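Biltgate Modular Bench System – Set-up Guide
Section 3: Fixing a work board to the perforated top
By L. Shih, Friday, June 26, 2020

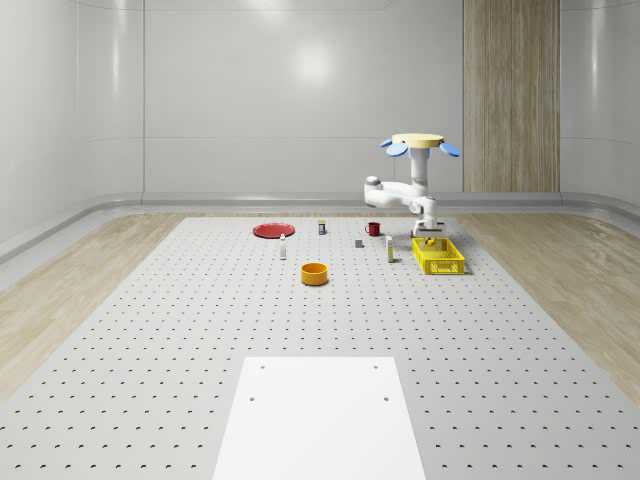
Fig. 3. White board lying flat at the front of the perforated platform.

Before you start, wipe the top with a dry cloth. Small chips in the holes will lift the board and it will rock.

1. Choose the place for the board. Leave two free rows of holes on each side, so that your fingers can reach under the edge later.
2. Lay the board down and move it slowly until its corner holes stand over holes of the top. Look straight down from above, not from the side.
3. Put one bolt in each corner and turn it by hand only, 2 full turns.
4. Tighten the bolts with the small key, going from one corner to the opposite one.
5. Press on each corner. If the board moves, loosen all bolts and begin again from step 2.

Note: The bolts for the Lomgate top are longer and do not fit here. The correct bag is marked 534.

CAUTION: Do not use an electric screwdriver. The thread is soft and it is damaged very easily – a damaged hole cannot be repaired at home.

Boards longer than the top may hang over the front, but do not lean on this part. For heavy work please order the Skelten support leg (see page 23).

Last updated: June 2020
© Biltgate. Questions about this guide: please use the contact form. Back to top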